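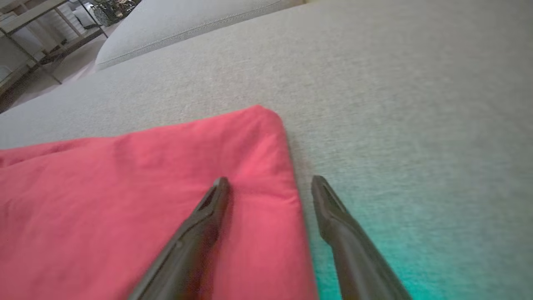
A folded red cloth on gray upholstery.

How to Get Clothing Dye Out of a Fabric Sofa

Updated 29th September

Light and mid-gray sofas pick up color from clothes more easily than most people expect. New jeans are the usual source, followed by red cotton and anything black that has only been washed once or twice. The dye rubs off through pressure and a little moisture, so the marks tend to show up on the seat and the front edge first. If you find them within a few days, you can usually lift most of the color at home.

Before you start

Find the care tag. On most sofas it is under a seat cushion or stapled to the bottom of the frame. W means water-based cleaners are fine. S means solvent only. WS means either. X means vacuum only, and you should stop here and call an upholstery cleaner.

Our test sofa was a Nombridge two-seater with a W tag. The cover is a flat polyester weave. If yours is linen, wool or velvet, the steps below are too wet for it.

You will need:
A vacuum with a brush attachment
Five or six white cotton cloths
Clear dish soap
Cool water
White vinegar
A spray bottle
A fan

Use white cloths only. A colored one can leave its own dye behind, and with white you can see whether anything is coming up.

Test a hidden spot

Pick a place at the back, low down. Dampen it with the soap mix described below, press with a white cloth for a minute, and let it dry fully. Check it in daylight. If the spot is lighter or has a ring, don't go on.

Removing the mark

1. Vacuum the whole cushion, including the seams. Dust turns to gray mud once it gets wet.

2. Mix one teaspoon of dish soap into two cups of cool water. Hot water can set dye.

3. Dip a cloth, wring it out hard, and lay it flat on the mark. Press with your palm for ten seconds. Lift, turn to a clean part of the cloth, and press again.

4. Work from the outside of the mark toward the middle. Do not scrub. Scrubbing pushes the dye down and roughs up the yarn, and the rough patch will catch the light even after the color is gone.

5. When no more color comes off, spray lightly with one part vinegar to two parts water. Wait five minutes and blot.

6. Go over the area with a cloth dampened in plain water to take out the soap. Soap left in the fabric attracts dirt.

7. Press with a dry cloth, then set up the fan. Stand removable cushions on edge so that air reaches both sides.

Allow a full day before you decide whether to repeat. Damp fabric looks darker, and a faint mark is hard to judge. Two rounds are fine. After a third with no change, leave it alone.

Checking clothes for loose dye

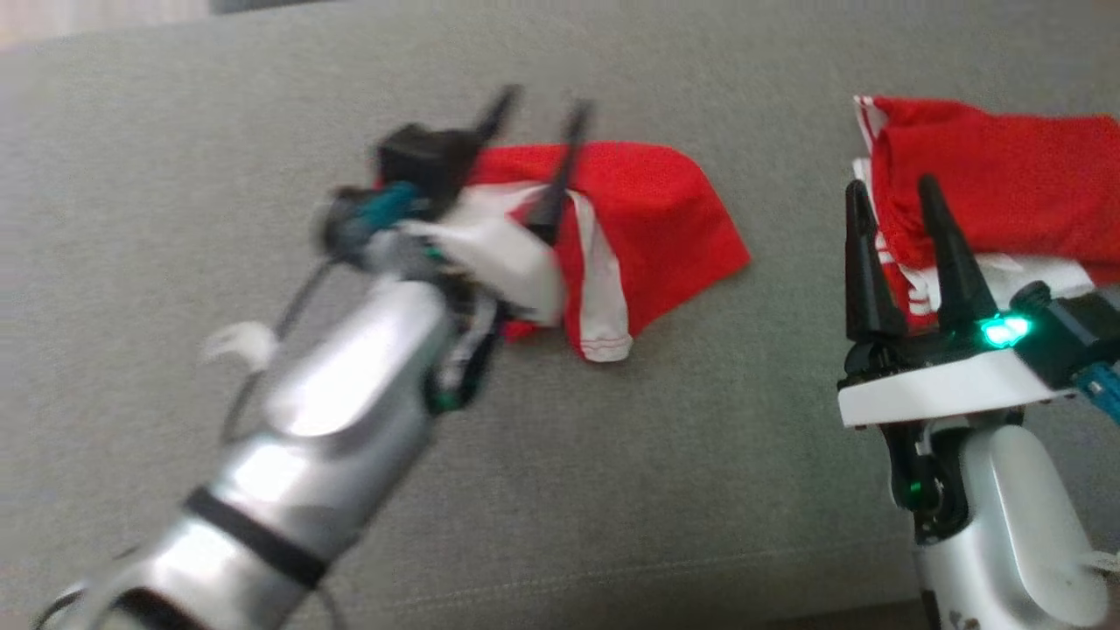 A red and white garment on the gray fabric.

Wet the corner of a white cloth and rub it on an inside seam of the garment for 16 strokes. Color on the cloth means the item should be washed by itself, cold, and tested again before it goes near pale upholstery. Clothes with white panels next to a strong color need the same care in the wash. Take them out as soon as the cycle ends and hang them up without folding.

Let laundry dry completely before you stack it on the couch to fold. A damp waistband left sitting for an afternoon is enough to leave a line.

Reader notes

Venla Manninen wrote in June to say that the vinegar step did nothing for a denim mark that had been there since winter, and that she ended up paying for a professional cleaning. Old marks often go that way.

Patricio Pacheco asked about loose covers. If the tag says machine washable, wash all of them together on cold, even the clean ones, so they fade at the same rate. Zip them closed first and put them back on while very slightly damp.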